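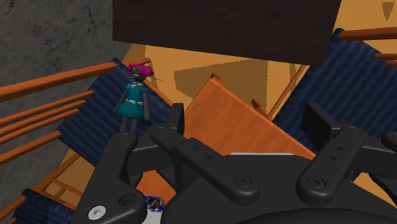
The Zanus gripper in the Pirnwood simulator's stairwell, with the doll-like figure and the blue carpeted stairs beyond.

Pirnwood Opens Its Simulated House to Gripper Teams, Stairs and All

DURKSKA, 8 May 2021 – Pirnwood, the small software company that has been building practice rooms for robot arms out of a former dairy office in Durkska, is very pleased to say that its house simulator is now on sale to anyone who would like to use it. The package is called Marti, and it comes with 33 furnished interiors, a ready-made model of the Zanus two-finger gripper, and a good deal of patient documentation that we hope will make a first afternoon with it a pleasant one.

Many of our early users came to us with the same story. They had taught an arm to pick up a cup from a flat table under even light, and then somebody asked them to try it in a hallway. Houses are full of slopes, rails, corners and shadows, and the landing at the top of the stairs is about as far from a tidy lab bench as you can get without going outdoors. So we built stairwells, and then we built more of them, and we are rather fond of how they have come out.

The stairwell set has warm orange walls, a speckled stone wall on one side, wooden handrails and flights of stairs in blue carpet. Users can place their own objects anywhere in the set, on a step or behind a rail, and view the whole thing from just behind the gripper, so that the fingers and brackets fill a fair share of the view the way they do on a real arm. (Several testers asked whether we could hide the gripper to get a nicer picture. You can, there is a switch for it in the view menu, but we do suggest leaving it on while you work!)

"I grew up in a house with a very steep staircase, and I must have dropped every toy I owned down it at one time or another," said Gion Mösli, founder of Pirnwood. "When we started on Marti I kept coming back to that. If a robot is going to be any help at home, it will have to reach past a railing sooner or later, and I would much prefer that it practiced with us first, where a bump costs you a click on the reset button and you can go and put the kettle on."

Marti also includes a library of 65 objects, from plain boxes to dolls with big hair and flared skirts, which testers told us were the ones they enjoyed most and cursed at most often. Each object can be resized, recolored and given a different weight. Lighting can be moved by hand or left to change between runs, and every run can be saved, replayed and shared with a colleague who has the same version installed.

A single-seat license is priced at $40 a month, with the first 10 days free and no card needed to begin. Schools and public libraries may write to us for a classroom license, and we will do our best to answer each letter personally, though we ask for a little patience while the team is small. Owners of a Zanus gripper can load their own settings file straight into the simulator.

A second set of interiors, with kitchens and a cellar, is planned for December and will be sent to all license holders at no added charge.

About Pirnwood
Pirnwood makes simulation software for people who work with robot arms and grippers. The company is based in Durkska and is led by its founder, Gion Mösli.

Press contact
Gion Mösli, Pirnwood, Durkska
Review copies of Marti are available to journalists on request.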